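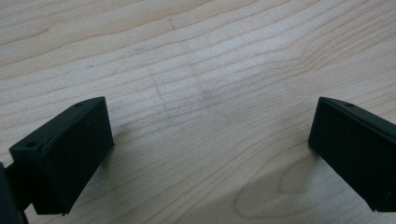
When should the coffee table be cleared after guests have had their coffee? When the last person has left the room, and I would wait another 20 minutes after that.

My aunt Slavica Ristić cleared while people were still talking. You put down your spoon and the saucer went. I learned to drink fast at her place and I never liked it.
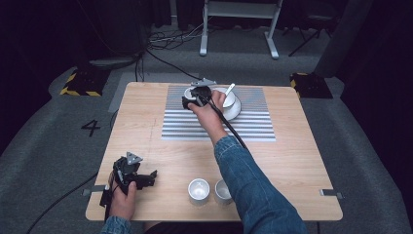
A cup left on its saucer bothers no one. It tells people they can stay. On Saturday I had 3 friends over and the cups sat out until evening. Sorin Nikolovski went back to his twice. The washing up took 7 minutes, same as always.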